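Skuvarik perception module: questions we keep getting

Does it work on shiny objects?
Sometimes. Steel is still the worst case for us. The Plemeveck demo only used matte parts, so don't read much into it.

Is the new depth filter better than the old one?
On our recordings, a bit. It smooths over holes, and it can also smooth over a real rim. We leave it off by default.

Can the planner tell nested bowls from separate ones?
Version 3 claims to. I'd want more than 17 test runs before believing it.

Why does the grasp score jump between video frames?
Highlights move when the camera moves, and the detector takes them for edges. Motion blur makes it worse.

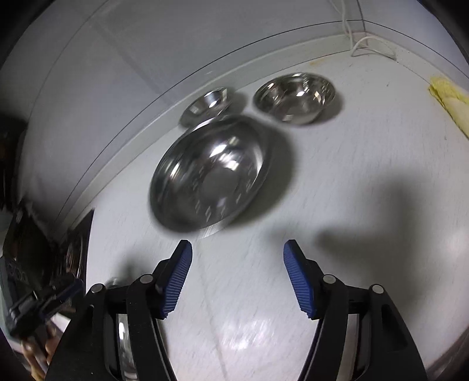 Averaging the score over time hides the jumping and adds lag. Wogan users ask for it anyway, so there's a switch.

When will this be fixed?
No date. Ask again in March.

Maintained by Rhiannon Ellis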